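Romton booster night – talk notes, offensive line stuff
14/02/2025

Keep it under 19 min. Water. Clicker is the gray one.

Open – ask who watched the left guard on the last drive. Wait. Hands. Usually two or three and they're parents of guards.

So tonight is the run game from the inside out. Not the back. Everybody does the back.

1. Why the numbers fool you

Numby ran for 349 yards against us two seasons ago. People still bring it up at the gas station. Go thru it slow:
– 72 came on one play, busted coverage of the edge, our end dove inside
– most of the rest was the same play. Same one. Inside zone, right side, over and over
– their back was fine. Good kid, ran hard. He got touched late, four yards past the line, every time

Point – yards before contact. Write it on the board. If the back isn't hit until the linebackers, that's the line's work and the line should get the ribs.

2. Inside zone, the plain version

Covered or uncovered. Is there a guy on your nose? Block him. No guy? Help your buddy, then go get a linebacker.

Do the chair demo. Need two people from the front row. One's the tackle (nose), one's me. Show the double team – hips together, shoulders square, eyes up. Eyes UP, they always look at the guy they're hitting. Then I come off. When do I come off? When the linebacker shows, not before. Ask them what happens if I leave early. (nose splits it, play's dead)

Don't rush the chairs. Last year at Gikulgate I rushed the chairs and knocked over the coffee.

3. The back's part in it

OK fine, we talk about the back. Short.
– first step is slow on purpose
– reads the first down lineman past center
– bang, bend or bounce. Bounce is last choice. High school kids think bounce is first choice
– one cut. One.

Clip 1 – Haddad game, second quarter, third and short. Pause it at the handoff. Ask where the hole is. There isnt one yet. Let it run. Backside cut for seven, center seals his man with nothing but his hip. Play it twice, second time tell them only look at the center.

Clip 2 – same game, same call, he bounces it. Loss of two. Don't name the kid, his grandma comes to these.

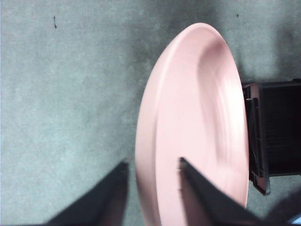 4. What we change this year

– more double teams, fewer pulls. Our guards are strong but they aren't quick, so quit asking
– splits go a little wider on the right
– tight end stays attached on first down. Expect pushback from the spread people. Be nice
– 7 run calls total. Down from way too many. Kids played fast in the April walkthroughs last year when we cut the sheet and then we went and added it all back, my fault, say so

5. Questions – likely ones

Why not throw more? We will, off play action, once the run's respected.
Is the freshman going to start? Don't answer. Smile.
Who's calling plays? Same as before, me, with help upstairs.
What about Gikulgate's big nose tackle? He graduates. Cheers probably. If he somehow doesn't – double him, see part 2.

Leftover if time: snap count story, the one in the rain at Romton. Skip if past 19.

Sled money sheet is by the door, mention before they stand up.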